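Part 4: Setting up the towel kit

By Lorcan Brennan

Right, so by now you've got the Piriveo frame bolted together, both arms on their rails and the network switch talking to your computer. If you haven't, go back to Part 3, because nothing below will make much sense until both arms answer when you press Wake. I've put this part together from my own notes, plus a fair bit of grumbling from Declan Sheehan, who set up the second one at Stakasside while I did the first.

The towel kit is the add-on I get asked about most. You get a bag of towels, a soft storage box, the software key and a leaflet from Keogh that I found a bit thin, hence this page.

Before you start

You'll need a clear table, the small hex key from the main box and a spare half hour. Put the supplied towels through one wash first. They come out of the packet stiff and they slide about.

CAUTION: Keep the red stop button where you can reach it sitting down. The arms are not strong, but they do pinch, and I have a mark on my thumb from July to prove it.

Setting up

1. Switch off both arms at the wall. Don't trust the software off switch for this bit.

2. Check the gripper fingers. Each one is held on with a single screw and they work loose in the post. Nip them up until they stop wobbling, then leave them alone.

3. Switch on again and wait for the two beeps, one for each arm. If you only get one, unplug the quiet arm's cable at the switch and push it back in firmly.

4. Open the Gavton panel and type in kit code 1172. The menu changes from Blocks to Cloth.

5. Set the grip force to 128. The leaflet says to leave it at the factory setting of 794, which is fine for blocks and far too keen for cloth -- it drags the whole towel along with it.

6. Lay one towel flat, press Teach, and guide the arms through a pick and a fold by hand. Go slower than feels natural.

7. Do that 8 times, moving the towel a little each time. I know, it's dull. Put the radio on.

8. Press Save, then Run, and keep your hands in your lap.

NOTE: Run always begins with the left arm. If the right arm goes first you've got the two cables swapped, so stop and change them over at the switch.

If it misses the cloth

Nearly always this is height. Open Gavton, choose Table, and bring each gripper down until a sheet of paper just drags under it. Save, and try again. If it gets the towel but lets go halfway, raise the grip force in small steps.

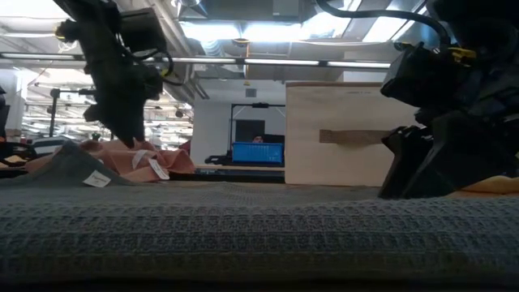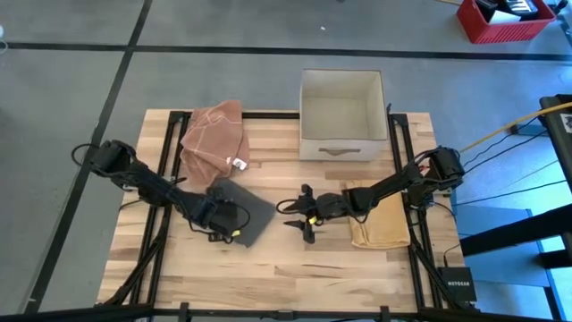
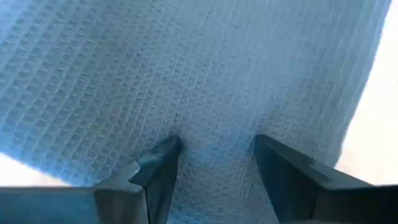

Choosing which cloths to use is the bit I'd spend longest on if I were starting over. The leaflet would have you stick to one plain towel until everything runs smoothly, but I found the arms got very fussy when I did that and sulked at anything new. Go for a mix of colours early on, like the charcoal, the salmon pink and the mustard yellow on the wooden table in the second picture, and do a round of teaching with each. Waffle weave is a good choice, as there's a bit of texture for the fingers to bite on. I'd leave anything silky for much later -- Declan tried a scarf and we had to stop the run.

Once you've been through all your towels, back up the lessons from the Gavton panel (File, then Keep a Copy). The software does not do this for you and an update will wipe them. Part 5 covers putting folded towels into the box.

Page last changed 2021-09-19.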